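Home | Forums | Rules | Search | Log in

Filed under: Manipulation & Grasping > Methods and Results

Thread: Wrist-view-only policy for CPU handling, some results and a question about the split

Posted by stavros_m, April 16, 2025

Hi all, long time reader, first time I've had anything worth posting! I've been working on the Ridari project with Nurhan Canpolat and Diệp Quách, and we finally have numbers I'm willing to show people.

Short version: we trained a policy on desktop PC parts using wrist views only, no overhead camera, no force sensing. The piece we care about most is the processor. Pick it up, carry it, put it down in the right orientation, and do the reverse. We have 2,663 teleoperated demos (almost 1,000 of those are processor handling, the rest is memory sticks and cables and general fiddling).

The trick, if you can call it one, is that we label every demo by grasp phase after the fact and then train the last bit of the motion at a much higher sampling weight. Diệp calls it "tail weighting" and I've given up trying to get her to pick a better name.

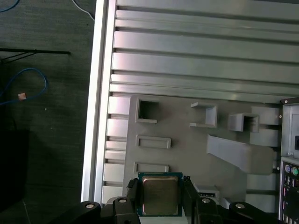 Anyway, held-out evaluation was 577 trials, scored by a person who didn't know which checkpoint was running. With tail weighting we seated the chip correctly in a bit over half of them. Without it, well under a third. Same data, same network, same number of steps. I was expecting a small bump and got a big one, so naturally I'm suspicious of it.

My question is about the split. We held out by session, so the test trials use boards the policy has seen in other sessions. Is that good enough for a workshop paper or am I going to get yelled at?

---

Reply from thaler_fan

You're going to get yelled at, a little. Nice result though!

Holding out by session mostly tests whether it copes with the case being nudged over and the lights being different. It tells me next to nothing about a new board. If your network has memorized where the socket is relative to the memory slots, you'd get exactly these numbers.

---

Reply from MaksymK

I'll disagree with that some. I ran something similar at Roscombe with connectors and we split both ways, by session and by board. The gap was there but it was way smaller than I'd feared. What hurt us far more was glare. Shiny metal under a ceiling light is miserable when the wrist is your only view.

Stavros, did you break out failures by lighting? And what does the camera see once the fingers are right down at the socket? I'd have thought your own gripper covers half of what you need.

---

Reply from stavros_m

Yeah, occlusion is the big one. Once you're down there the fingers hide a corner of the socket and the linkages eat the whole bottom of the view, so the policy is working from whatever is left above them.

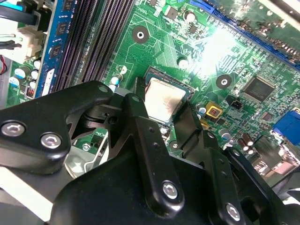
Wrist view at the socket, fingers over the lower-right corner. Note the glare at upper right, Maksym!

We did not break it out by lighting and now I feel silly. I do have the logs, so I can go back and tag them. Nurhan's guess is that glare on the board matters less than glare on the heat spreader, but that's a guess.

On the split, fair point. We have 31 demos on a board that never made it into training (I'd set them aside for a demo video and forgot them). I could at least run the trained policy on that board.

---

Reply from thu_tieu

Please do the new board test, even if it's small! A small honest number beats a big fuzzy one in review, at least when I'm the reviewer.

Also, have you tried the boring baseline? Just throw away the first part of every demo and train on what's left, plus a scripted approach. We did that on Stesitside and it matched our fancy weighting scheme, which was pretty deflating after two months of work.

---

Reply from thaler_fan

Seconding the boring baseline. And I still don't buy MaksymK's connectors as a comparison. A connector has a shell that guides it in. A processor has to be flat and lined up before you let go, and there's very little there to help you.

---

Reply from MaksymK

The one we used had barely any lead-in, so I think it's closer than you make it sound. But sure, different part, different tolerances. I'd rather see his numbers than argue about mine.

---

Reply from stavros_m

OK, list for me: tag the failures by lighting, run the unseen board, train the cropped-demo baseline. The baseline is the easy one and I can start it tonight. Thư, did you keep the gripper state as an input when you cropped? Ours sometimes decides it's already holding the chip if we feed that in, and I'd like to know if you hit the same thing before I burn the GPU time.

---

Reply from thu_tieu

We dropped it for the first run and put it back later with noise on it. The noisy version was better. I'll dig up the settings and message you.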